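Keeping Time in Stosden: A Talk with Wilson Huaranga

By Damian Bühler

The bell over the door at Wilson Huaranga's clock shop sticks a little in damp weather, so on the morning I went to see him I stood inside for a good minute before he looked up from his bench. He was bent over the works of a kitchen clock, and he lifted one finger to let me know he'd heard me and needed to finish. I didn't mind a bit. There are worse places to wait than a room full of clocks, especially when the coffee is already on.

Wilson has been repairing clocks on the main street of Stosden for 30 years. He came to the trade through an uncle in Prulbridge, who let him sweep the floor when he was 14 and, after one long summer of sweeping, handed him an alarm clock and told him to take it apart.

"I took it apart beautifully," he says. "Putting it back was the trouble. I had a spring left over, and my uncle kept that spring in a dish on the counter for years, right where the customers could see it."

He laughs easily when he talks about those days, and he talks about them often. His uncle, he says, never raised his voice and never once fixed a mistake for him. If a clock came back running slow, it went onto Wilson's side of the bench and stayed there until he'd found out why. One of them, a mantel clock belonging to a retired schoolteacher, stayed there from June until the snow came.

"She used to stop in and visit it," he says. "She'd bring me plums, and I think she was sorry when it was done."

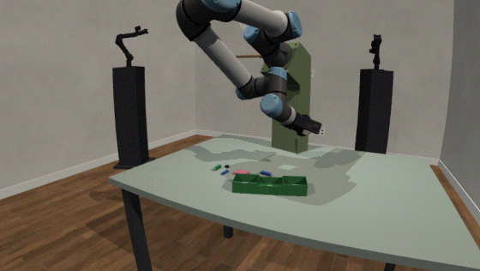
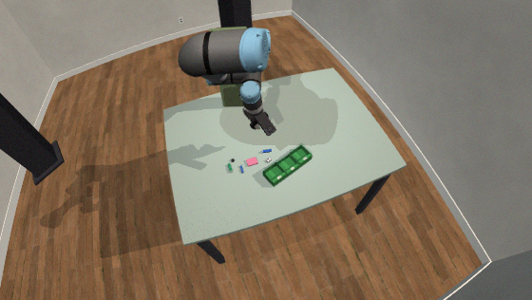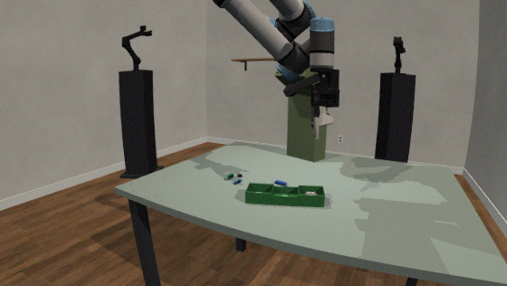 What people bring him has changed over the years. When he opened, it was mostly alarm clocks and wristwatches that had gone through the wash. Now it's the clock from a grandmother's hallway, wrapped in a bath towel and carried in by someone who isn't sure it ever worked. He always asks where it used to stand, and whether it was near a stove or a drafty door, and before long he's usually hearing about the whole house.

"A man drove over from Sesevero with a wall clock on his lap — his wife was driving, thank goodness — and he wanted the strike to sound the way it did when he was a boy," Wilson tells me. "Well, I never heard it when he was a boy. So he stood right there and hummed it for me. We got pretty close, I think."

I asked whether he had ever turned a job away. He thought about it for a while, long enough to pour us both a second cup. There were two, he said, and he still feels bad about one of them.

He closes at noon now on the days his back is bothering him, and he has been teaching a neighbor's daughter, who is 17 and has steadier hands than he does. She started on an alarm clock, naturally. I asked if she'd had any parts left over.

"Not a one," he says, shaking his head. "I checked the floor and everything."

By then the kitchen clock was ticking again, and he set it on the shelf behind him, where he would leave it for a few days before calling the owner.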